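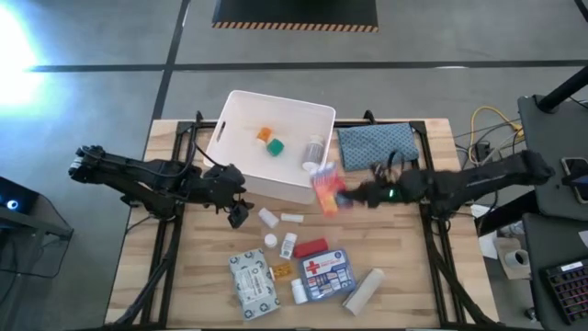

Llevaba desde mayo prometiendo que escribiría algo sobre el mantenimiento de la celda de dos brazos, y como el martes me tocó entera para mí sola (Bushra Dogar estaba en el otro edificio peleándose con la red), pues aquí va. Aviso de que es largo y de que hablo mucho de cables.

La celda, para quien llegue nuevo al blog, es la que en el taller llamamos Sullham: una mesa de madera clara sobre bastidor metálico negro, un brazo en cada borde y las dos pinzas trabajando hacia el centro. La tarea de estas semanas es recoger material de botiquín y dejarlo en una caja blanca de plástico. Frascos, gasas, vendas, un botiquín azul con la tapa blanca, un blíster, cosas así. Parece poca cosa hasta que intentas que una pinza coja un tubito blanco tumbado y que no se le vaya rodando por la mesa.

Empiezo siempre por los cables, antes de dar corriente. El brazo izquierdo los lleva por fuera, a lo largo de los segmentos y luego hacia la base del bastidor, y eso tiene una ventaja enorme: los ves. Voy pasando la mano desde la pinza hacia abajo, despacio, buscando bridas que se hayan corrido y tramos que queden tirantes. El derecho va con funda oscura, una especie de manga de tela, y ahí no hay más remedio que palpar. La funda fue idea de Morenike Ekwueme, que venía harta de enganchones, y desde que la tenemos se engancha mucho menos. A cambio, cuando hay que cambiar algo dentro, tardas el doble y te acuerdas de ella con cariño. Yo todavía no me he decidido a enfundar el izquierdo, me da una pereza tremenda.

El martes encontré una brida demasiado apretada justo antes del codo. La corté, puse otra con holgura de un dedo y moví el brazo a mano hasta los dos extremos antes de darla por buena. Esto último no os lo saltéis nunca: un cable puede estar perfecto con el brazo recogido y quedarse corto en cuanto se estira hacia el centro de la mesa. Lo aprendí con un conector arrancado y una tarde entera de soldador, y no me apetece repetir.

Después vienen los tornillos de las bases. Tenemos una llave dinamométrica McIntyre bastante viejita que vive en el cajón de abajo, y con ella repaso los anclajes de los dos lados, en cruz. Si alguno gira, lo marco con rotulador y lo vuelvo a mirar al final del día. Esta vez giró uno del lado derecho, muy poquito, lo justo para que me quedara con la mosca detrás de la oreja.

Las pinzas las desmonto cada 2.000 ciclos, que es el número que nos pusimos nosotras porque sí, sin mucha ciencia. Esta vez me despisté y el contador de la derecha iba por 3.005 – mea culpa. Y se notaba: las almohadillas estaban pulidas, brillantes, y al coger paquetes pequeños se le giraban un poco entre los dedos. Las nuevas son de Pukance, vienen en bolsa de 12 y hay que desengrasarlas antes de pegarlas, aunque salgan de la bolsa con pinta de limpísimas. Alcohol, trapo que no suelte pelusa, y dejar secar. Yo me voy a por un café mientras tanto, que si me quedo delante las toco.

Y llegamos a la calibración, mi parte favorita (lo digo en serio, pongo música y todo). Primero cada brazo por separado, con la mesa despejada, y luego los dos juntos, que es donde salen las sorpresas. El programa es Sulteo, la versión de siempre, y lo que hago es llevar las dos puntas al mismo punto del tablero, una detrás de otra, y comparar lo que dice cada una. Al principio me salían 17 décimas de diferencia entre izquierda y derecha. ¡Diecisiete! Volví a los anclajes, reapreté el tornillo sospechoso, repetí el cero del brazo derecho y la diferencia se quedó en nada que me preocupe.

Con eso hecho, coloco la caja arriba, en el medio, y reparto el material por la mitad de abajo. Procuro no dejarlo ordenadito. Unos frascos de pie, otros tumbados, el rollo de venda en diagonal, una tapa suelta por ahí. Si lo pongo todo en fila como en un escaparate, la prueba sale preciosa y no me sirve para saber cómo están las pinzas. La derecha estrena almohadillas con los paquetes blandos, que son los más traicioneros: si aprieta poco se escurren y si aprieta mucho se arrugan, así que subo la fuerza de a poquito y voy apuntando los valores en la libreta. En la derecha miro también que la lucecita de la pinza se ponga en verde antes de mandarle nada.

Me queda pendiente recoger el mazo de cables del suelo, por el lado derecho, el que lleva el amarillo. Ya sé que hay que meterlo en canaleta. Bushra me lo recuerda cada vez que pasa por allí y tiene toda la razón, pero la canaleta que pedí llegó estrecha y hay que devolverla. También quiero renovar la cinta negra del suelo cuando haya un rato tranquilo.

Si alguien tiene una celda parecida y ha probado otras almohadillas con envases blandos, que me lo cuente en los comentarios, sobre todo cuánto le duran. La semana que viene le toca desmontaje a la pinza izquierda, y ya he puesto la alarma en el móvil para que no se me vuelva a pasar.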